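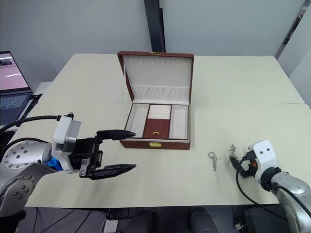 Jewelry box with the lid up, ring rolls at the back

13 June 2024
Posted by marlowknits

Okay, so I need opinions on tarnish. My aunt left me a pile of silver (chains mostly, plus a ton of odd earrings) and after one winter in a drawer in Jovthorpe half of it went gray. I've been polishing since February and I'm so tired of it! I want to keep it all in one lined box, but my sister says fabric lining makes things worse. Does it? Budget is small, I already blew $193 on getting a clasp fixed.

Reply from tinbutton7

Your sister's half right. Wool and some felts have sulfur in them and that's what turns silver. Plain cotton or a decent synthetic won't do much either way. What matters is air and damp. I zip each chain in a little plastic bag, squeeze the air out, done. Ugly as anything but I polish once a year, if that.

Reply from Omar Qudah

Going to disagree with bags for everything. I ran a repair bench at Olluten for a long time and I'd see chains come in knotted solid out of those bags. Hang them! Fasten the clasp first, let the end drop into the pocket. And please no toothpaste, it scratches.

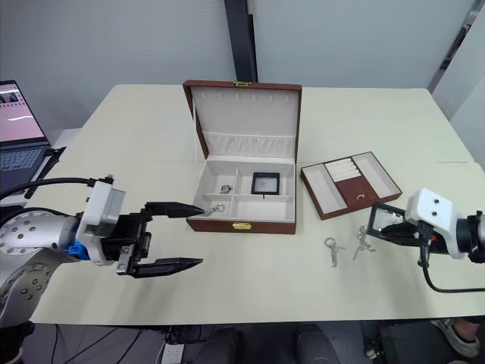 Lid pocket and slots, with the separate tray alongside

Reply from tinbutton7

They only knot if you stuff them in, Omar. Leave the clasp end poking out of the zip and they come out fine. Hanging in open air is how mine went black the first time.

Reply from gracklefeather

I'm with both of you, sorry — fine chains hung up, heavy stuff bagged. Marlow, do you wear any of it? The pieces I wear every week never tarnish, it's the "good" ones that go. Also I tried the Wava strips and liked them okay, but you have to remember to swap them and I don't.

Reply from marlowknits

Maybe four pieces get worn, the rest is me being sentimental. So, lined box, fine chains hung, strips if I can remember. What about keychains and junk metal, can those share?
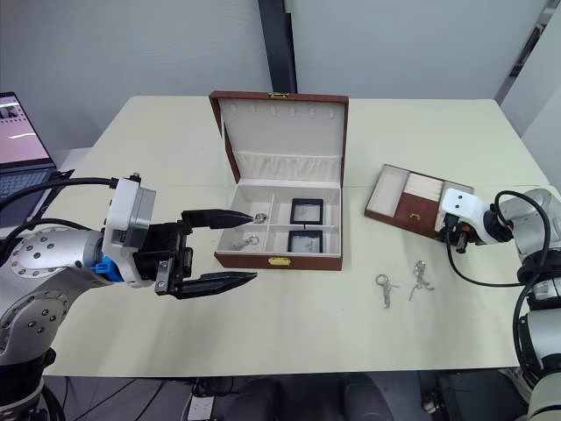

Keychain at the front left, silver trinket behind it

Reply from Omar Qudah

Give them their own compartment. Keys and rings scratch anything soft they rub against. And keep pearls away from all of it.

Reply from gracklefeather

Mine all live together and look fine, but I'm a slob.

Recent threads
Yule craft fair, who has a table?
Getting a knot out of a box chain
Is plated worth replating?
Best cloth for brass buttons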